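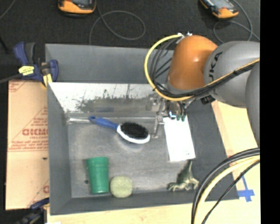 Home Articles Issues Authors About Search

5.2 Cable snags during bin picking

The most common serious fault in the Macedo cell was a protective stop caused by the external cable bundle. Over the full test period the system made 3962 pick attempts. Of these, 96 ended in a protective stop, and we assigned 22 of those stops to the cables after going through the joint torque logs by hand. The rest were mostly finger contact with the bin floor, which we treat in Section 5.3.

Figure 4. The bin-picking cell. Cables run along the outside of the arm, and one yellow cable swings out in a wide loop before it returns to the wrist. Objects in the bin include a hairbrush, a green cup and a toy dinosaur.

The fault followed the same pattern in nearly every case. The planner, Grollus, checks the arm and gripper against a model of the bin, but the cables are not in that model. When a target lay near a wall, the planner often chose a large wrist rotation to line up the parallel fingers. The rotation used up the slack in the bundle. The cable then pulled tight, or caught on the bin rim, and the torque on the last joints rose until the controller stopped the arm. Flat objects were the worst. A card on the bin floor can be gripped only from a narrow set of angles, and the planner kept asking for the extreme ones.

One stop in January was more serious. The cable caught during a retract move, and the torque limit had been raised the day before to get rid of false alarms from finger contact. The arm kept pulling long enough to damage a connector at the wrist. No one was inside the marked area. The cell was down for 24 days while we waited for a replacement from Idport, and the limit was put back to its earlier value before testing resumed.

We made two changes after this. Wrist rotation was limited in the planner, at the cost of some reachable grasps along the walls. We also added a check that compares expected and measured torque over a short window and slows the arm before the hard limit is reached. A fixed limit alone was a poor safeguard, as it had to be loose enough to allow normal contact with objects. We did not model the cables themselves. Their shape depends on the previous motion, and the simple spline model we tried gave wrong clearances.

Views: 96 Shares: 22 Comments: 0

Related articles
Ramalho, M. and Ruangrit, N. Torque residuals for contact detection in cluttered bins
Kwiatkowski, Z. External cable routing on industrial arms
Alvarado, G. and Cardoso, C. The Greludholm grasping trials: setup and first results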